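In defense of the electric steamer

Most small kitchen machines deserve the bad name they have. They get used for a month, then they move to the top of the refrigerator, then to a box in the garage. I have owned a bread maker, a quesadilla press and a thing that made popcorn, and I don't miss any of them. I want to make a case for one exception, the plain electric steamer, and in particular for using it on frozen or day-old steamed buns.

I buy buns from the freezer case at Nusura, a grocery on the road between my office and home. They sell them plain and filled. The plain ones are the better test of a steamer because there is no pork or bean paste to distract you from bad dough. 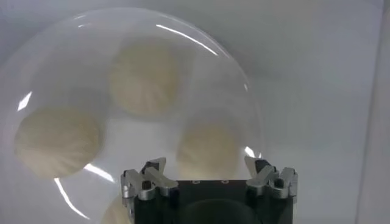
Page last changed: September

A clear lid matters more than people think. Buns under a clear lid can be checked without being disturbed. Every time you lift a lid you let the steam out, and a bun that loses its steam halfway through can collapse and turn wrinkled and tough. My mother's steamer had a solid metal lid and she lifted it constantly. We ate a lot of flat buns and thought that was how they came.

The usual argument against an electric steamer is that a bamboo basket over a pot does the same job for less money. I used bamboo for years and I agree that it works. Bamboo soaks up the water that would otherwise drip back down, and that is a real advantage. It also has to be dried all the way through before it goes back in the cupboard. I lost two baskets to mold because I put them away damp. You could say that is my fault and you would be right, but a tool should be judged in the hands of the person who is going to use it, and I am a person who puts things away damp.

The second argument is the microwave. A microwave will heat a bun in under a minute with a wet paper towel over it. Eat it at once and it is fine. Leave it on the counter while you answer the phone and it goes hard at one end. I don't consider this a serious method for more than one bun.

Then there is the price. The steamers at Vendex, the appliance store near me, run from cheap to silly. The top model there is rated at 1000 watts and has a row of buttons for fish, eggs, rice and so on. Steam is steam. It doesn't know there is a fish in it. I have a Kerumora with one dial, bought on sale, and I have never wished for a button. Buy the one with a metal pot if you can, since plastic baskets pick up the smell of whatever was in them last. Check that the lid is easy to wash by hand too. 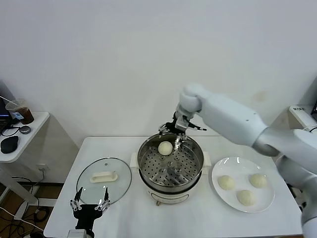

People also crowd them. Dough swells as it cooks, and buns that touch will weld together and tear when you pull them apart. Leave a finger's width between them and do a second batch if you have to. Set a plate next to the steamer before you start, a wide one, so that the finished buns have room as well. Stacked hot buns stick to each other and the bottom ones get soggy.

Turn the heat off and wait a couple of minutes before you open the lid. Tip it away from you when you do. The water that has gathered on the inside should go on the counter or in the sink and stay off the food. Small squares of baking paper underneath will keep the bottoms from sticking to the tray, and they cost next to nothing.

I have heard from readers who say a steamer takes up too much counter space. Mine lives on the counter and I think it should. A machine that has to be fetched from a low cupboard gets used twice a year. If you only have room for one thing besides the kettle, ask what you eat on an ordinary Tuesday. At my house the answer is rice, greens and buns, and the steamer handles two of those. I gave the toaster's spot to it last winter. There were complaints for a week or so, and now the toaster is in the garage with the bread maker.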